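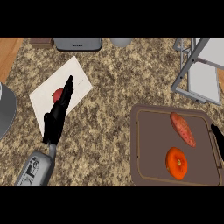
I think small print should be forbidden in any letter which a person must answer. Last May the water office in Tuvstead sent me three pages, and the important date was in letters like the ones on this white sheet near the apple, a short line too tiny to read. I missed the date and paid a fee of 30.

People say to me, buy stronger glasses. But the office chose the size – my eyes did not. In Posgate the same letter comes in big print and still fits on one page. Why can we not have this also?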